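7 July 2021 - Skernis, bedside table and phone corner

Picked up where the February notes stop. Open points were the drawer in the round nightstand, the phone position, and the tray for the Plitis unit. Did the drawer first.

The front panel follows the curve of the body, so a straightedge tells you very little about alignment. Measured from the slide instead. Rail to panel edge comes out 4 mm longer on the right than on the drawing. Panel still closes, but the gap at the right is tighter than I would like.
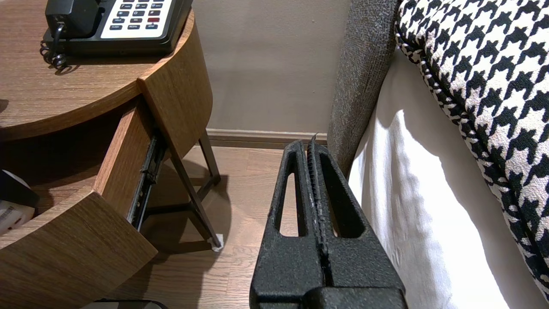
Nightstand drawer partly open, slide exposed on the right-hand side.

Slide screws re-seated, no washers added. Kirnden lists the slide for 100 N and we are nowhere near that with what people keep in a bedside drawer. If the gap bothers anyone, shim the left rail and leave the right one alone. Leg pads to be checked next time the table is moved.

Phone next. It has to stay on the wall side of the top, keypad readable from the bed, handset on the left. The cord is the nuisance. It takes up more room than the phone does when it bunches, and it pulls the base around when it hangs over the back rim.
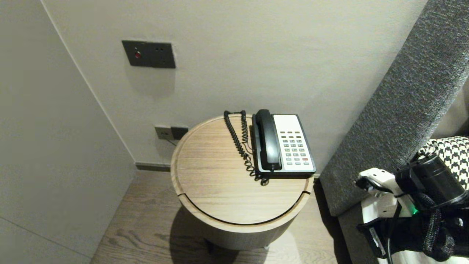 Two options for the cord: let it drop behind the table, or keep the coils on top. Dropping it clears the surface but puts weight on the handset end. Keeping it on top costs nearly 50 mm of depth near the base. I prefer it on top for now. A shorter cord is the proper answer and I have put one on the Toma order, line 3338.

The seam across the top matters as well. Nothing should stand across it, or the front section cannot be used without clearing the table first. Left a note on the layout sheet.

Then the white unit with the black housing. The tray is marked VIA-4 by hand, and the handwriting is going to wear off with handling. Needs a printed label, same text, same spot.

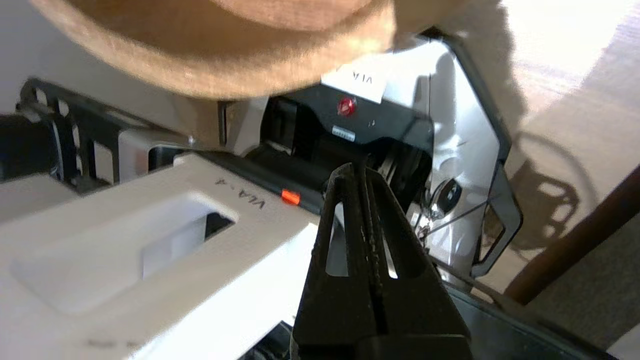

Comment added to the sheet by a colleague: leave the handwritten marking where it is until the printed one has been on for a month, because the last set of labels peeled at the corners and we ended up with trays that could not be told apart. Agreed. Printed label goes beside it.

Layout of the top, second pass. Phone stays at the back and small items go front left. The front left area is the easiest to reach, but the raised rim is low and I would not count on it to stop anything round.
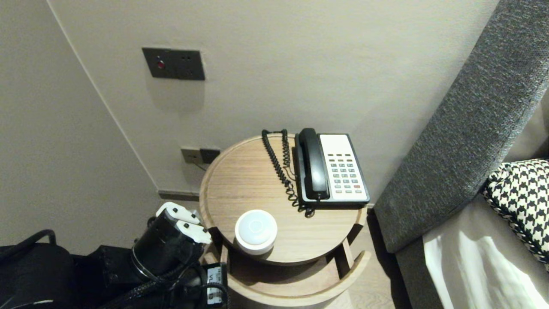 Photo: Skernis workshop notebook

To do:

- shim stock for the left rail, thin
- short handset cord, Toma, chase delivery
- printed VIA-4 label
- redraw the top with the seam marked and the phone footprint to scale
- correct the drawer dimension on the Plitis drawing, right side only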